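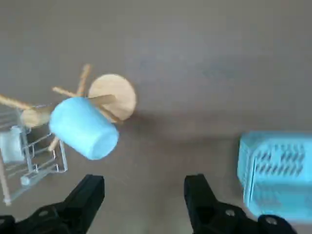

Visit report: Gustine kiln and turning works
22/01/2019

The Gustine works dries, machines and finishes small turned goods for kitchen and hallway use. The site runs one shift. Our group was met at the yard gate by Shaimaa Gaber, the production manager, and the tour followed the material from the log deck to packing.

Drying takes up more floor area than any other step. Sawn blanks are stacked on stickers under an open shed, then moved to one of 2 kilns. The older kiln was shut down for a fan bearing and we could walk inside. The baffles had been patched with sheet steel and the drain channel was clear. Target moisture content is entered by hand on a card at the door, and the operator weighs sample boards at the start of each shift. A new controller from Skodano was fitted to the second kiln in December. It logs wet-bulb and dry-bulb readings, but the old cards are still kept next to it.

The turning hall has copying lathes along the north wall. Posts for mug trees and coat stands are cut on these, then drilled on an indexing jig that sets the angle of each peg hole. Ms. Gaber gave the batch size as 700 posts. Changing the jig between products takes 12 minutes, a figure she wants to bring down before the spring orders.

Peg fit was the part of the tour with the most questions. Pegs are dried further than the posts, so that they take up a little moisture after assembly and tighten in the hole. Glue is applied to the hole wall only. Rejects from the last run were laid out on a bench, nearly all of them with split shoulders where the drill had wandered in curly grain.

Dust extraction is by a Zaki cyclone in the yard, with ducting added over the years in several diameters. Airflow at the far lathe was weak — we could feel it by hand — and a booster fan is on the purchase list. Shavings go to the boiler that heats the kilns.

Finishing is limited to sanding and one coat of oil. Stock is held under the Jistum label, and the stock board by the packing door read 2,852 finished pieces.

Parking is at the rear of the site. Safety shoes are required past the yard gate, and ear protection is handed out at the turning hall.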